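Petusau kitchen sim set, README

Student project, robotics club, fall term. Written fast before the Wednesday meeting so sorry for gaps. Questions go to Margarida Coelho (data) or Dezső Oláh (sim + training code).

What's in it

476 episodes, all simulated, no real robot data in this release. One kitchen counter layout, one arm. Tasks are kettle and microwave only for now. 200 of the episodes are kettle moves, the rest are microwave door, dials, or a mix of the two. Each episode has camera frames, joint positions, gripper open/close and a one line task text.

Folder names

kettle/ single object moves
micro/ door and dials
mixed/ more than one step, longer
bad/ failed runs, kept on purpose, dont train on these unless you mean to

How it was collected

Teleop with the old gamepad, 11 club members took turns. Skill levels vary a lot. First 35 episodes are slower, the stick deadzone was set wrong. Fixed after that. Episode numbers are in the order recorded.

Lighting is fixed. Object textures don't change either, so expect a policy trained on this to fall over if you swap the kettle model. Kun branch has texture randomization, not merged yet.

Known problems

- kettle grasp is the hard one, the arched handle is tall and the gripper hides part of the body when it comes in close
- dial angles logged in radians in micro/, degrees in mixed/. Convert before you merge 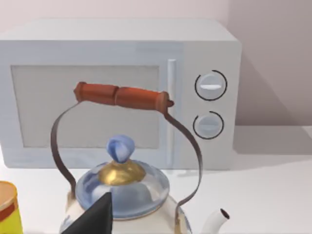
- task text has typos ("kettel" shows up), left as is
- a few episodes in mixed/ stop early, check the done flag

Loading

Run load_set.py from the Ferkwood repo, point it at the top folder. Needs the same sim version we used, see versions.txt. Newer ones load but the contacts behave diferently.

To do

Validation split. Dezső has a list on his laptop, needs to get pushed. Rename bad/ to failed/. Ask the Zeltero team if they still want the frames at full size or if half is ok for them.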